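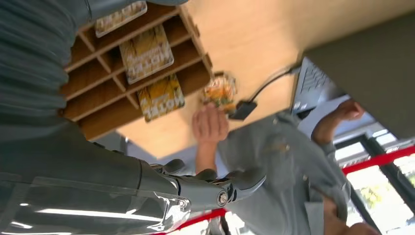

I've had the Tistetti recording kit for most of December now, and I've gone from swearing at it to mostly liking it, so this review might wobble a bit depending on which week I'm remembering.

Quick rundown for anyone shopping. You get a wrist camera, a head camera, a little sync box and a year of their software, which they call Takov. Mine came to $394 with shipping, and the mounting bracket was extra (grr). You bring your own arm. The job is to collect demonstrations, meaning a person guides the robot through a task over and over, and Takov saves the camera views and the joint positions together as one tidy episode you can train on.

Our task is small packets and a cardboard divider tray, with handovers to and from a person at a desk. Dull to watch, I know! But handovers are fiddly to learn, and a model wants to see them done lots of slightly different ways, with different people, different grips and a laptop sitting where you'd rather it didn't.

Setup took me an evening. Theano Chatzigeorgiou did hers in 12 minutes and has been unbearable since. The trick, if you want it, is to plug in the sync box before you open the software. The manual has this on the second last page.

Once it's running, recording is lovely. Tap the pedal to start, tap to stop, hold it down to bin the take. I love that last one more than I can say, because half of my early takes deserved the bin and with our old scripts I'd have been digging through folders afterward to find them. The wrist view comes out upside down if you use the low bracket, and there's a flip setting in the export menu. Pick one way and stick with it for the whole set, or you'll be re-exporting on a Tuesday night like me.

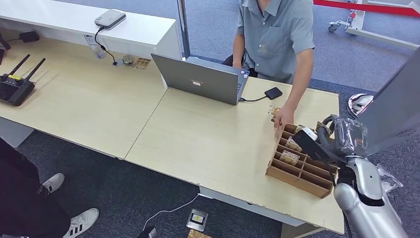 Reynaldo Bautista wrote back after I sent around my first draft: does it let you label the failed grabs and keep them, or is it bin or nothing? I want my near misses in the set, just marked.

It does, though they've hidden it. Go to episode notes, tick "keep as partial", and you get a separate folder. I wish there were a pedal tap for it. Reaching for the mouse every time breaks your rhythm, and I'm pretty sure my demonstrations get sloppier right after.

Other gripes. The preview lags behind the real arm by just enough to be annoying, so don't steer by it. Colour is a touch different between the two cameras and you can't lock the white balance on the wrist one. And the free storage stops at 200 episodes, which sounds like plenty until you have a good week. I was at 173 when the warning popped up.
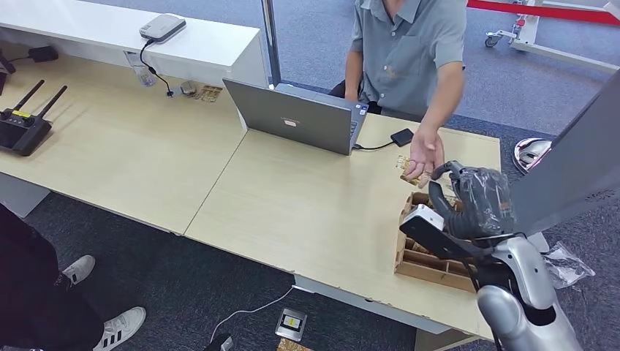 Handover task: a small packet or card between hand and gripper, with the divider tray underneath.

The replay tool is where I got my money's worth. You can scrub both views side by side, and that's how I caught that I always offered the packet at the same height. Every single time! Sotiris Kokkinos took over for a few sessions and his takes are all over the place in the best way, so now we swap operators partway through.

I tried the Kalogeropoulos kit before this one. Sharper cameras, much nicer case, but the export was a mess and I never got the timestamps to line up. If you've got somebody handy with code it may suit you better.

Four stars from me. I'd buy it again, with the high bracket this time, and I'd get the longer cable while you're at it.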